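In Praise of the Plain Maple Board

Brittany Gosselin can talk about maple for a whole afternoon, and I know because I let her. She and her brother Tanner run Bawa, a two-person shop in Vamasia that makes wide worktops for schools, studios and anyone else who likes a big flat place to do things. Over 3,000 boards have gone out the door, and she still gets excited when a fresh stack of lumber comes in!

"People think maple is blank," she told me. "Then they get their nose down to it." She's right. From across a room it reads as one pale sheet. Come closer and there are small knots, swirls, a patch of wavy figure that looks like sand after the tide goes out.
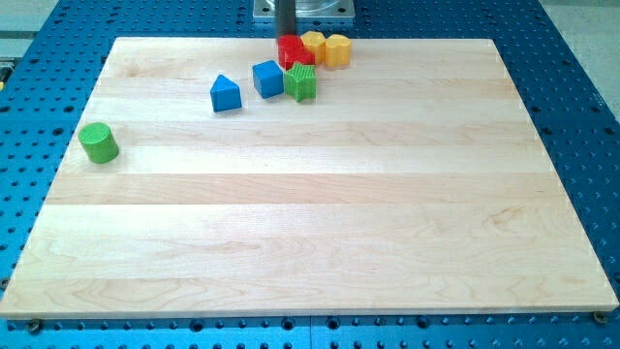 Tanner does the gluing up. He lays the strips out dry first, then shuffles them — sometimes for an hour — until the run of color pleases him. He doesn't chase a perfect match (I was glad to hear it). A plank that's a touch warmer goes next to a creamier one, and the top ends up with soft bands that you notice more the longer you own it.

I've had one of their Drekard tops at home since August. It has seen bread dough, jigsaw puzzles, a leaking fountain pen and a great many of my nephew's plastic blocks, and bright toys look wonderful against that blond wood. Red especially!
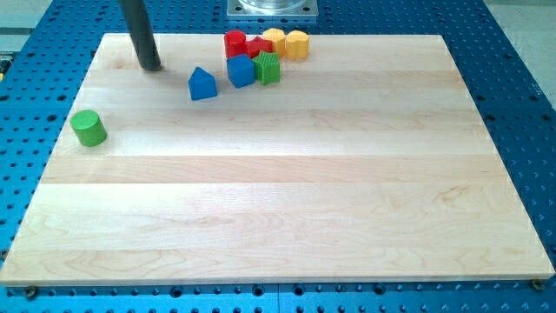

Care is easy. Wipe it with a damp cloth, dry it right away, and rub in a thin coat of oil when it starts to look thirsty. Tanner uses one called Clodilen and puts on 2 coats, with a night in between. For a stain he sands lightly along the grain, never across.

Prices start at $254 for the smallest size, and the wait is now six weeks. Brittany will send you photos of your own planks before they're glued, if you ask. I'd ask. Mine had a knot shaped a little like a pear, and I wrote back within the minute to make sure it stayed in.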